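The Bottom of the Bin

Every household has one. At the house in Salem where I grew up it was a gray tub under the bathroom sink, and it held whatever had no other home: brushes, travel bottles, spare combs, a sewing kit from a hotel.

Small things are harder to store than big ones. A coat goes on a hook. A hairbrush goes wherever there is room, and after a month it is under something else. Pritard, a shop in Cesmont that sells only storage, stocks 300 kinds of container, and its best seller is still the plain open bin. People like to drop things in and walk away.

I emptied mine in March. It took most of a morning and filled the kitchen table. I kept 13 things and gave away a bag of the rest - mostly unopened soap.

The trouble with a deep bin is that you only ever use the top layer. Watura, which makes organizers, suggests dividers. I tried them for 10 days and went back to one open space, but with less in it.

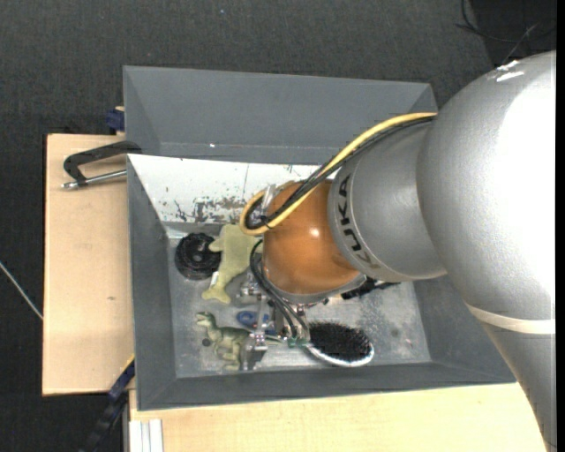

A hairbrush should lie flat with the handle toward you. Anything smaller than a matchbox goes in a cup. Wipe the floor of the bin before you put things back, and don't worry about scuffs on the walls. Mine has plenty, and it still holds everything I reach for before breakfast.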